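Household robots: snagged cables, stuck grips and safe release when folding laundry

Filed under: Laundry, Troubleshooting
Tips compiled by Liên Dương

Most faults with a two-armed folding robot come down to cloth or cable being where the controller does not expect it. The notes below apply to machines with exposed cable runs and jointed fingers. Settings are given for the Vurnow controller; menu names on the Plarkura are different but the order of steps is the same.

The fault

In August our unit stopped partway through a load of dark T-shirts. The right hand had closed on a hem, and a loop of its wrist cable had gone into the fold along with the cloth. When the arm lifted, the cable came up tight, the wrist joint read overload, and the controller held position as designed. Holding position means the fingers stay closed. The log showed 14 retries before the stop, which is too many. Each retry pulled on the connector, and the connector was what failed in the end.

Replacement took 46 minutes, most of it spent getting the wrist cover off.

Retry limit

Set the retry limit to 3. The path is Motion, Grip, Recovery. The factory value on our controller was higher, and a second unit owned by Cúc Vi had the same value after a software update, so check it again after every update. Set "On limit" to Hold, not Release. Release drops the garment and lets the arm settle under its own weight.

Cable slack

Move the arm by hand, power off, to its farthest reach across the bed. The cable should bend at full reach without going straight. Any extra length should be taken up at the forearm with a soft tie. Do not tie across a joint. Do not use hard plastic ties; they cut into the jacket where the cable flexes. Check for shiny or flattened spots on the jacket once a month and replace the cable if you find one.

Cloth

Black garments give the most trouble. The camera has difficulty separating one fold from the next, and a black cable over black cloth is close to invisible to it. Run dark items on a white sheet, tucked or hanging flat at the side, and keep them from overlapping. Cut off loose threads. Empty pockets. Drawstrings should be pulled out or knotted short. 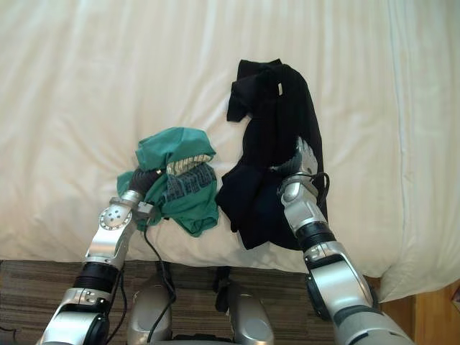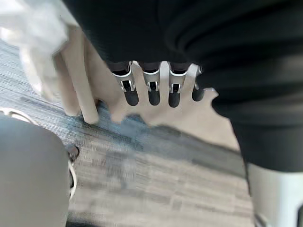
Freeing a closed hand

1. Press the stop button. Wait for the status light to go solid. A blinking light means the joints are still powered.
2. Support the forearm with one hand before doing anything else. Some arms drop when the brakes open.
3. Turn off the main switch.
4. Open the fingers one at a time, starting with the outermost. Push at the pad, in the direction the finger normally opens. Never pry at the metal bracket with a screwdriver.
5. Draw the cloth out sideways. If it will not move, cut the cloth.
6. Look for threads around the finger pins and remove them with tweezers.

Keep your own fingers out of the gaps between the robot's fingers, with the power off as well as on. A spring-loaded finger can close a short distance when cloth is pulled free of it. Roll up loose sleeves and take off rings. Long hair should be tied back.

Before restarting

Home both arms with nothing on the bed. Watch the wrist current during homing. Ours sits at 94 percent of its rated limit with a damaged cable and well under half of that with a good one, so a high reading with no load is worth stopping for. Then run one light-colored towel, and only after that a dark item.

If the overload returns on the same joint, leave the unit off and have the connector checked. Lulia sells the wrist connector separately. The Lại kit includes the cable and two soft ties, but the ties are short, and on a thick forearm you will need to join them end to end.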